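Desk basket

A desk basket is a small, open container that sits on top of a desk and holds whatever would otherwise wander across it. I've been writing up household storage for this site for a while now (this is entry 427, if you're counting along on the index page), and I have to say the desk basket is one of my favorites, partly because it's so plain that people forget it has a history and a vocabulary of its own. Let me try to do it justice!

Names and near relatives

Around here people say desk basket, desktop basket, or just "the basket." A tray is the shallow cousin, with sides low enough that you can slide a sheet of paper out without lifting it. A bin is usually deeper and more likely to live on a shelf or the floor. The line between a tray and a basket is fuzzy, and I've seen the same item sold under both names in the same store. My own rule is that if a tennis ball would roll out when you bump it, you've got a tray. Tomoyo Kobori, who edits the furniture entries here, thinks my rule is silly and goes by the weave - to her, anything woven is a basket, however flat it is.

Materials and weave

The classic material is wicker, and it's worth clearing up a mix-up that I made myself for years. Wicker is the way a thing is woven. Rattan, willow, reed and paper cord are what it may be woven from, and plenty of wicker today is made from plastic strands. The plastic kind wipes clean with a damp cloth and doesn't mind a spilled coffee. Willow creaks a little when you pick it up, which I love, but it snags sweaters and sheds tiny splinters when it gets too dry.

Most desk baskets are built from the bottom up. The maker lays out stiff strands for the base, bends them up at the sides, weaves the thinner strands in and out between them, and finishes with a rim. The rim takes nearly all the abuse, so look there first when you're buying a used one. A loose end you can tuck back in is fine. A rim that has started to unwind will keep unwinding, and I've never had much luck with glue.

Shape and color

Rectangles win on desks, for the simple reason that desks are rectangles too. A round basket in a corner leaves a little triangle of dead space behind it that fills up with dust and paper clips (ask me how I know). Rectangular ones can go side by side or one behind the other, and they'll line up with a wall if you're the sort of person who cares about that. I am, a bit.

Color is where people get brave. Natural tan is still the default, but bright baskets make a lot of sense on a white desk, where a tan one can look washed out. Orange is my pick. You can find it from across the room, small things show up nicely against it, and it cheers up a plain wall without anybody having to paint.

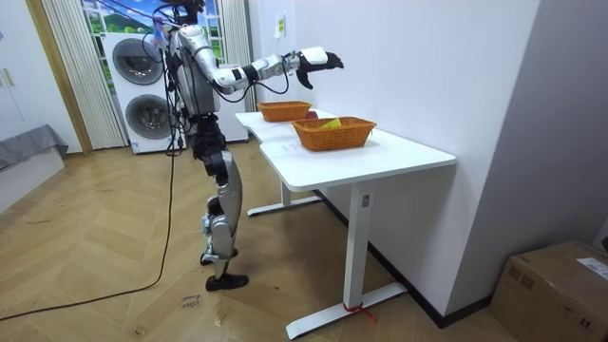
Two baskets is the setup I'd suggest to pretty much anyone starting out. One can be shallow and take the stuff you touch all day, and the other can be a bit roomier for things that are just passing through. With one basket, everything gets mixed together by lunchtime. With four or five, you spend your afternoon deciding which one the stapler belongs in.

Where to put them

On an L-shaped desk the inside corner is the obvious spot, and it's a pretty good one, as long as you can still reach it from your chair. Jouko Nieminen wrote to me from Kallio in August to argue for the outer end of the short side, so the corner stays free for a lamp. I tried it for a week and liked it more than I expected to.

Height-adjustable desks bring up a question of their own, and it's cables. If a cord runs behind a basket, it can drag the basket along when the desktop rises. Leave some slack, or put the basket in front of a spot where no cords pass. A square of felt underneath helps with sliding and saves the finish.

Care

Shake it out upside down, then brush along the weave with a dry paintbrush. Plastic wicker can be rinsed in the sink. Natural fibers should only get a barely damp cloth, and they need to dry completely before anything goes back in - mildew gets into the base first and you'll smell it before you see it. Keep them out of strong sun, too, especially dyed ones. My oldest one has faded on the window side and stayed bright on the other.

See also: Letter tray; Wicker; Drawer divider; Standing desk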